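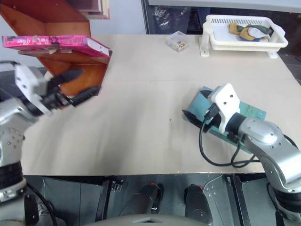 Call for Participants: Skillano Student Robotics Project, Fall Term

Skillano is taking applications for 15 places in its two-arm handling project. The group meets two evenings a week from September through the end of November and works toward a public demo day in the last week of term.

Students work in small teams on one bench task each. Tasks this term include placing circuit boards, sorting small parts into boxes, and folding cloth. Teams write their own control scripts, run the arms by hand controller first, and keep a log of every attempt. For the demo, each team runs its task 100 times and reports the result, failures included. Last year's best team, Trindari, finished 94 of them.

Who can apply

Students aged 16 and up, enrolled in any high school or college program. You should have written some code before -- any language is fine. No robotics experience is needed. Applicants under 18 need a signed form from a parent or guardian.

What we expect

Two evenings a week, plus around 200 lines of written log per team by midterm. Long hair tied back, closed shoes, no loose sleeves at the bench. If you miss three sessions without notice, your place goes to the waiting list.

Cost

There is no fee. Bring your own laptop. Parts and tools stay in the lab.

How to apply

Send one page to Oi-ling Tseng, project lead, at the Skillano front desk. Tell us what you have built or tried to build, and which evenings you can't do. Team requests are okay -- two names at most.

Applications close May 3, 2018.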